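April 8, 2021

Rain most of the morning, stopped before lunch. I had toast at the bench and got going by nine. The plan for today was desktops and nothing else, and I more or less kept to it.

Traian had left a note on the door saying the Pryor order is put back to May. That takes the pressure off. They wanted 15 machines tested and boxed and we haven't got 15 good ones. We have plenty of cases and plenty of memory. What we're short of is working boards with the right processor in them, so that's what I've been chasing.

Started by going through the shelf under the window. Most of it came in with the Jillonley school lot, and Raelene's labels are on everything, which helps. She writes the fault as the teacher told it to her. "Goes off when it feels like it" was one. I put that one aside for Reynaldo, he likes the power faults. Two others had been labelled dead and started first go once I changed the leads. I've written the new leads down in the book so we don't get charged for them twice.

After that, sockets. I had the bracket open on one of the boards and sat and looked at it for a good while before I did anything. Fletcher came and looked too. He's been here three weeks and hadn't seen one open before. He thought the screws at the corners of the bracket had to come out to get at the processor. I showed him what the lever is for and told him to leave the screws alone. He asked why the lever is springy. I said so it holds down hard, and that you let it up slowly with a finger on it. He wrote that in his notebook.
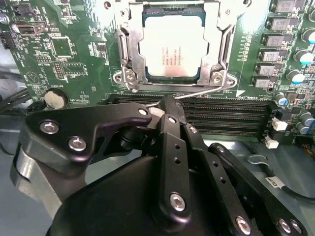
Bracket open, processor still in its socket. Memory slots just below.

I made him practise on one of the scrap boards before he touched anything we might sell. Lever down and out to the side, then up. Lift the frame. Pick the processor up by its edges, straight up, no sliding. Then the same thing backwards. He did it until he was bored, which took until morning tea. He's careful with his hands, better than I was at his age. The only thing I had to say more than once was to check the corner marker before he put it back in.

Trudy rang at eleven about the invoice from Ameck. It was for 3000 antistatic bags. I ordered 300. She has asked them to take the rest back and they're thinking about it. If they won't, we'll have bags until I retire. I told her to put them in the back cupboard, behind the monitors, and not to open the cartons.

Lunch was leftover curry. Phoned Mum. Her knee is better and she's been out to the letterbox and back without the stick.

The afternoon was on the towers. We do them lying on their side on the white slatted table, and the light is better over there anyway. I like working inside the Dells. The drive clips are blue plastic, so are the catches down by the expansion slots, and you can tell a new starter "anything blue, try that first" and they'll get a fair way with it. Fletcher got a hard drive out of one and back in again without asking me anything.

The cables are what slow me down. Power leads and the blue SATA ones all hang down over the drive end, and if I don't shift them first I end up catching one with my sleeve. I've started laying them back over the drive cage before I do anything else. I did try cable ties last month - more trouble than they were worth, I was cutting them off again all day.

Job number 1834 is the one that's annoying me. It was fine on the bench last week and today it beeps and won't show a picture. I swapped the memory, then swapped it back into different slots. Took the graphics card out and reseated it. Same beeps. Next I want to try it with another processor, one I know is good, but the known good one is in the Lalteo machine and I'm not pulling that apart before they've collected it. So it sits. I've put a sticky note on it so Reynaldo doesn't start over from the beginning.

Must remember: an empty socket gets a cover. I found two on the shelf without, and the pins in one of them are bent in the corner. I might be able to straighten them with a needle and the big magnifier, but I'd want a quiet day for that and a steadier hand than I had by four o'clock.

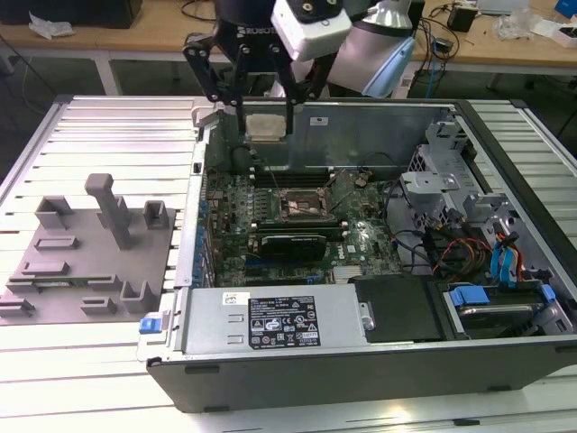

Left for tomorrow

Ring Traian and ask if Pryor will take 12 now and the rest later.

Look in the grey tub for socket covers. Raelene thinks there's a bag of them under the keyboards.

1834 - try the other power supply before anything else.

Show Fletcher thermal paste. A small dab only. Get him to clean the old stuff off one first so he sees what too much looks like.

Bent pins, if it's quiet.

Buy milk. We've got 17 teabags and no milk. Home by six, soup for tea, bed early.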